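Ticket 461 - Label printer drops off network after lunch
Status: open, waiting on vendor
Product: Gestau print server, 8 label stations
Opened by: Hưng Thân

9:10 am
Station by the back door stopped printing again. Queue shows 32 jobs stuck, all "sending". Printer itself looks fine, green light, test page from the front panel OK. Rebooted printer, no change. Rebooted the print server, queue cleared and everything came out at once, twice. Binned the doubles.

10:45 am
Working so far. Pulled logs. Last good job before the hang was at 12:40 yesterday, then timeouts every 200 seconds until we shut down. Same pattern as in July, which we closed as "bad cable". It was not the cable.

11:20 am
Swapped the cable anyway. Also checked the address - printer is on automatic, lease runs out right after noon. Suspect it comes back with a new address and Gestau keeps talking to the old one. Would explain why only this station does it, the rest were set by hand when Bonatix put them in.

1:05 pm
Hung again. Address on the front panel is diferent from the one in Gestau. OK so that's it. Typed the new one in, jobs went through.

1:30 pm
Tried to reserve the address on the router. Router page won't take my login, Saxena has the admin account. Emailed them. Set the printer by hand for now, outside the automatic range I hope - can't see the range without the login.

2:15 pm
Two pictures:
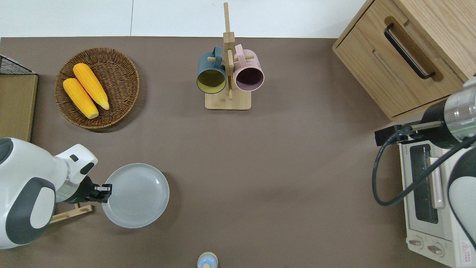

Corn in the basket.

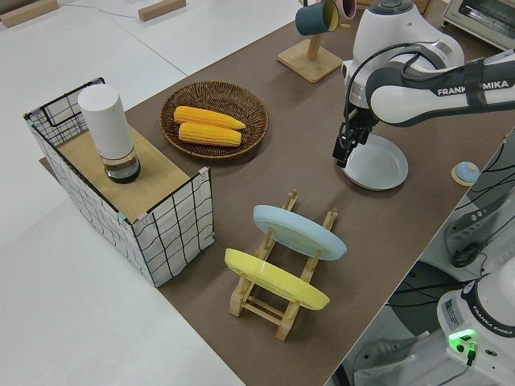
3:40 pm
Vivek Bhardwaj: Setting it by hand is fine but please put the address in the notes, I had to walk over and read it off the panel. Also check the Prositora side, it keeps its own copy of the printer list and won't pick up the change untill you hit refresh. And don't close this one before it has got through a full lunch hour.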